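4.3 Unplanned stops during block sorting

The stacking task ran without trouble through most of September. The faults started when we moved on to the two-arm task, where both grippers work close together in the middle of the table and the blocks are picked up from between them.

Over 334 runs we logged 13 unplanned stops. In 3 of them the grippers touched. In the others the left arm froze partway through a move and dropped out of torque mode, so it sagged toward the table until someone caught it or hit the stop. Nothing was broken, but one block was flattened into the marble hard enough to leave a mark.

We first blamed the planner, which was written by the Namboodiri group the year before us. We replayed the logged paths in the simulator and found no overlap between the arms. The commands were fine. The left arm was late in following them.

The cause was the cable. On the Rimer wrist the cable leaves the housing in a tall loop, and when the arm reached past the center line the loop pulled tight. The connector at the wrist then lost contact for a moment. The controller read this as a dead servo and cut power to the whole arm — the right arm kept moving, and that is how the contacts happened.

We made 2 changes. The connector was replaced with a locking type from Valtham, and the software now halts both arms when either one reports a fault. We should have had the second change from the start. The risk assessment we handed in at Sollham covered each arm separately and did not consider one stopping while the other was still in motion.

After the changes we repeated the runs that had failed and saw no further stops. The sag on power loss has not been solved, and until brakes are fitted, hands stay off the table while the arms are powered.

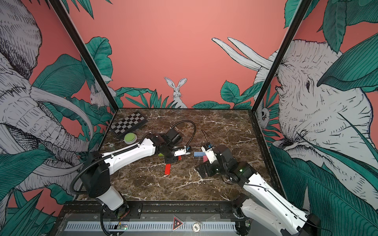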